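3 min read

December, workshop notebook – Wulludside, back bench

Started after lunch, 2:40ish. Job for today: get the gray table top fit to use before the Flutov samples come in. Pale specks and blotches on it, dust or old stains, cant tell by eye. Surface has that felty look so no scrubbing till I've tried it dry.
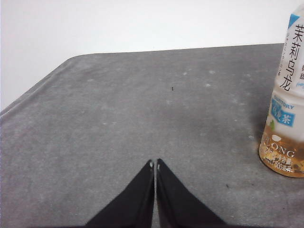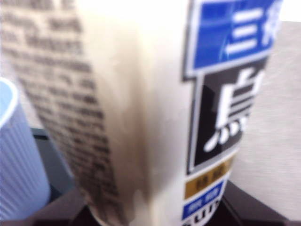
First: gray top, far edge and upper left corner. Second: white container with the blue and black label, light blue cup to the left of it.

Soft brush first, then lint roller, then damp cloth (water only). Work from the rounded corner in. Brush got some of it. Two spots toward the far edge didn't budge, left them for the damp cloth. Give it 12 minutes between passes, no heat gun.

Container – wants a shelf of its own. Small print all down one side, need to copy the ingredients or whatever it is into the stores sheet. Haven't done that. Don't decant it, label has to stay with the contents. Same for cups – keep them back from the work area please, pale blue one included.

Roller refills: box says 395, bin 3 on the Wudthorpe rack. Order more in the new year.

Damp pass done 3:50. One spot lighter, other the same. Edge rim seems ok, didnt press on it. Will look again tomorow in daylight before I decide on a cover sheet. Lương offcut might be big enough – measure it first, both ways.

To do: stores sheet, shelf label, ask re cover.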